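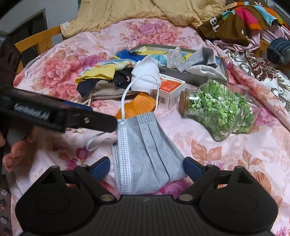
Unit 2: Measuring the Dog and Choosing the Fabric
Course in small pet accessories, Celstead evening school
Notes prepared by Matilde Vilela

Last week we looked at collars. In this unit we make a simple neckerchief which the dog wears over its own collar. Please bring a soft measuring tape and your notebook from Unit 1.

Measuring
Put the tape where the collar normally sits and pass two fingers under it. Write the number in centimeters, without rounding. Long-haired dogs must be measured with the hair pressed down, otherwise the piece will slide. For a medium dog we will cut a triangle whose long side is 70 cm. This length includes the knot.

Fabric
For the first piece use plain woven cotton. It keeps the fold after ironing and it does not stretch when you cut on the diagonal, if you hold it flat. Wash and dry the fabric before cutting. Margarida Calado skipped this step in the November group, and her finished piece became too short to tie.

Flannel is permitted for winter models, but the hem becomes thick at the corners. Trim the corners before you turn them.

Hem
Fold 1 cm, press, fold 1 cm again, press, and sew near the inner fold. Begin in the middle of the long side. Students who use the Darnix machines should choose the straight stitch and test it first on a scrap.

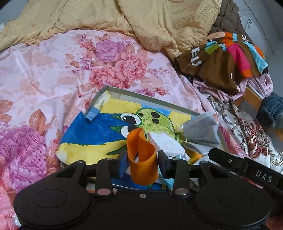

Which side of the triangle should lie along the straight grain of the fabric?
The long side. It carries the knot, and the straight grain stretches much less than the diagonal, so the two short sides are the ones cut on the bias.

Cost
Calculate thread and fabric together. Adelino Prata will show his cost sheet from the Kunville market, where he sold 268 pieces in one season. Copy the columns only; your prices will be different.

Homework
Cut and hem one triangle. Write down the time for each step. If it took you over 25 minutes to hem, mark which side was the slowest and bring the piece as it is.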